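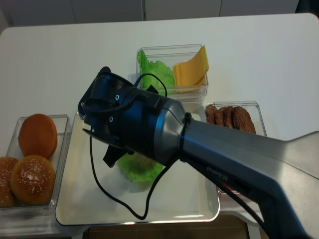 1/ Open day at Trastbridge, my notes from the burger table

Filed under: Events, Automation

I came by the early train from Komov and was there before the doors opened. Later they told us that 459 people had signed up for the day. The hall is not big, so you wait for your turn and you look over shoulders.

2/ Our guide was Oldřich Beneš. He speaks quietly, and he repeated each answer for the back row, which I appreciated very much. He said the team had made almost 500 practice runs with the burger task before they invited visitors.
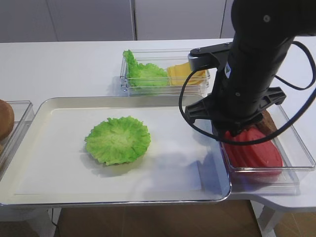 3/ I work in the canteen of a school in Vustow, and we prepare 95 lunches on a normal day. So I watched this like a cook. My first question was about soft food. A patty keeps its shape if you hold it a little too hard, but the gripper also has to go down into a box of tomato slices that lie one on another, and my own new helpers find this difficult with their fingers. Mr. Beneš answered that slices are the part they still work on most.

4/ My second question was about cleaning. He showed me a list with 19 points – longer than ours! I asked for a copy and he promised to send it.
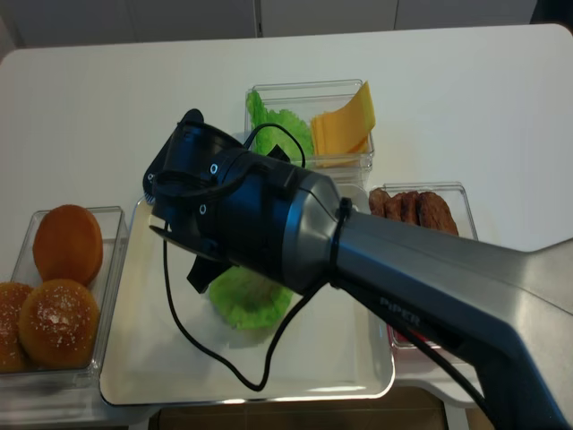

Lettuce on the tray, cheese and patties still in their boxes.

5/ My colleague Urban wants to know the price. I did not ask, I was too shy. They repeat the visit in January and he can ask himself.

© Canteen Notes | Contact | Back to top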